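Dukerov storage and display base, light grey

Studded base panel for tabletops, play shelves and sorting stations. The upper face carries a regular grid of small round studs across its full area. Building pieces can be pressed onto it, and a basket or box can stand directly on the studs. Supplied by Sanska. Woven baskets are sold separately under Besnard.

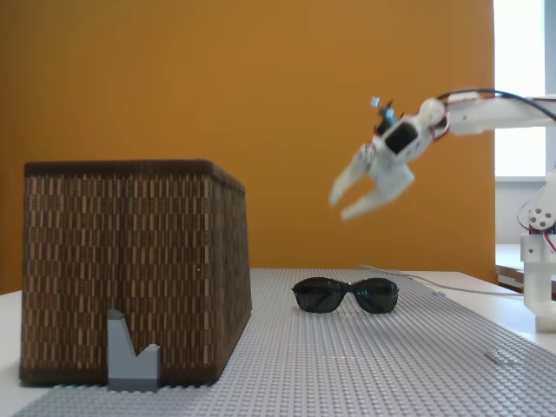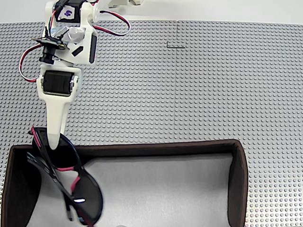

Sanska Trade List, vol. 8, no. 4, February 2020

Placement
Lay the panel on a flat, level table. Leave a margin of table visible at the edge so that the panel can be lifted. Keep it out of prolonged direct sunlight.

Use with containers
Lower filled baskets onto the studs and do not drag them. Small items such as sunglasses should be folded before storage.

Cleaning
Soft brush, then a damp cloth. No solvents.

Ordering
Ref. Foveck 3,000, light grey only. Trade minimum 4 panels. Cartons hold 8. Orders over 200 panels are made up to order, next run in May.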